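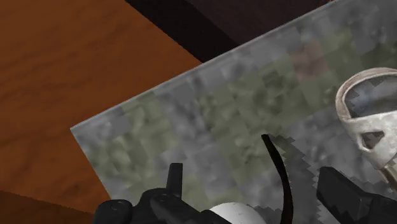
Ask people what they want from a home robot and the answer is rarely conversation. They want the table cleared. Stalovitz, a small company that builds arms for kitchens and stockrooms, has spent two years on that one request, and most of the work takes place in simulation, where a bad grip breaks nothing. The chores look modest. A black gripper reaches over a mottled gray and green slab on a wooden surface, with a smooth white rounded object between its two sides and a worn white thing with a looped top off to the right. A person would sort that out without thinking. A machine has to decide what to grab, from which side, and how hard.

The company runs its tabletop tasks in batches of 100. By July its software was finishing 60 of them without help, under a simple rule: the right object ends up in the right place and nothing else gets knocked over. Most of the failures came in the last inch, when a finger touched something it was supposed to leave alone.

Then there is the real world. Stalovitz put an arm in the back room of Flollside, a housewares store, where it was asked to move returned goods from a bin to a shelf. It managed almost 160 items in a shift. The store's own staff can do that before lunch, and they also fold the towels, which the arm was never asked to try.

Stuma, a rival, has gone the other way. Its machine does 2 jobs, wiping counters and stacking trays, and the company says it has no plans to add a third. Buyers seem to like that. A cafeteria manager can work out what a tray stacker is worth. A robot that may or may not pick up a cup is harder to put in a budget.

Homes are the toughest case. Floors change, lights go off, and the things on a table are worn, tipped over or half under something else. Manalastas, which rents cleaning machines to apartment buildings, tested an arm in its model unit and sent it back. The firm still wants one – it just wants one that can work through a whole sink of dishes with no one standing by. Stalovitz plans to start on sinks next, again in simulation.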